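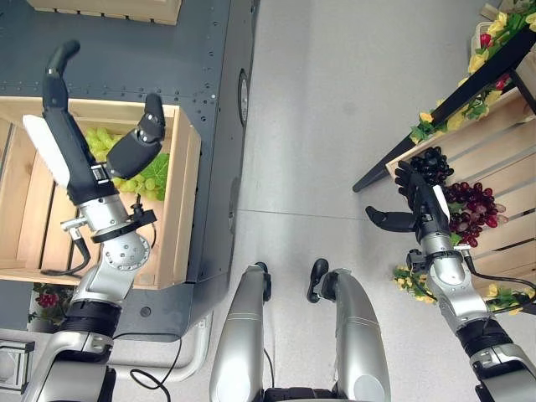

Skarna scanner app: is the paid version worth it?

Forum: Phones and Tablets > Apps

tealkettle wrote:
I have a lot of old paperwork to get rid of. House stuff, car stuff, my dad's letters. I've been using the free version of Skarna on my phone and it does the job, but it now stops me at 14 pages a month unless I pay. Has anyone paid? I mainly want PDFs I can search. Android, phone is four years old.

Hongmei Qin wrote:
I paid in November. The page limit goes and you get the text search. The search is good on printed pages and poor on handwriting. If your dad's letters are handwritten I wouldn't expect much from it.

It also lets you put several pages into one file without the Skarna stamp in the corner, and for me that mattered more than the search.

oldgreyfile wrote:
Don't pay for it. Kascombe does the same thing free and has no limit that I've found. I've got 1784 pages in it and it still opens quickly.

tealkettle wrote:
Does Kascombe do the edges properly? Skarna finds the paper on its own and straightens it. I tried another free one last year and had to drag the corners for every single page.

oldgreyfile wrote:
It finds them most of the time. White paper on a white table confuses it. Put something dark underneath.

Hongmei Qin wrote:
I've used both and I don't agree that they do the same thing. Kascombe saves everything as pictures inside a PDF. You can't search the words at all unless you run it through something else on a computer. If the search is the point then it's the wrong app.

oldgreyfile wrote:
There is a text option. Settings, then Export, then Include text. It's off to start with.

Hongmei Qin wrote:
I have the same menu and no such option. Which version are you on?

oldgreyfile wrote:
Tablet version. I'll check the phone.

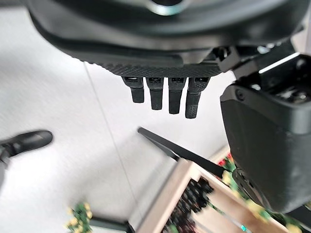

Page 2 of 2

oldgreyfile wrote:
Checked. You're right, it isn't in the phone version. It's only on the tablet. Sorry for the wrong steer.

dunlin_b wrote:
Before anyone moves over, look at where the files go. Skarna keeps them in its own folder and if you uninstall it they go too. I lost a batch of receipts that way. You need to turn on "Save a copy to Documents" before you start, as it doesn't go back and do the old ones.

tealkettle wrote:
I didn't know that, thanks. Mine was off. I've turned it on and I'm exporting the old ones by hand.

What about file size? My phone only has 256 GB and it's mostly full of photos.

dunlin_b wrote:
Tiny compared with photos if you pick black and white. Colour is much bigger. I only use colour for anything with a stamp or a signature on it.

Hongmei Qin wrote:
Use grey for the letters. Black and white loses faint ink and pencil. There's a slider for quality and I leave it at 90. Lower than that and the small print on bank statements goes fuzzy.

lavender_tom wrote:
Another one to try is Lavis. It's a one-off payment and you own it. It's plain to look at and the menus are a bit of a maze, but I haven't had to fight it over subscriptions. Search works offline too.

oldgreyfile wrote:
Lavis crashed on me whenever I went over about twenty pages in one file.

lavender_tom wrote:
It used to. I've done longer ones since the last update with no trouble.

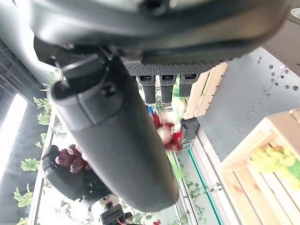 dunlin_b wrote:
I'd still keep files short whatever app you use. One letter, one file, with the year at the start of the name. If one goes bad you've only lost that one.

tealkettle wrote:
Right, I'll try Lavis on the house papers and keep the free Skarna for odds and ends. Does Lavis let you rename a file after it's saved?

lavender_tom wrote:
Yes. Hold your finger on the file and choose Details. The name is at the top.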